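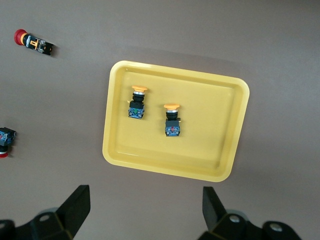
Page last changed: Wednesday, 16:40

Flustach Street, local history notebook. Walked the odd-numbered side again, looking for the old Brinova button works. The 1st edition street plan puts it at no. 27. The street has since been renumbered, apparently by someone who disliked historians.

Went through 6 rate books at the archive. Brinova appears in two of them, spelt differently each time and once as a dairy. The Ruiz-Ortega bakery next door is spelt correctly throughout, so the clerk must have liked bread.

Trameo flats now cover the yard. Their sales board promises "heritage character", starting with a wall put up last September. Paced the frontage at 40 feet, which matches the plan.

To do: deeds for the corner plot, scan fees (ouch), ask the archive about the missing volume again.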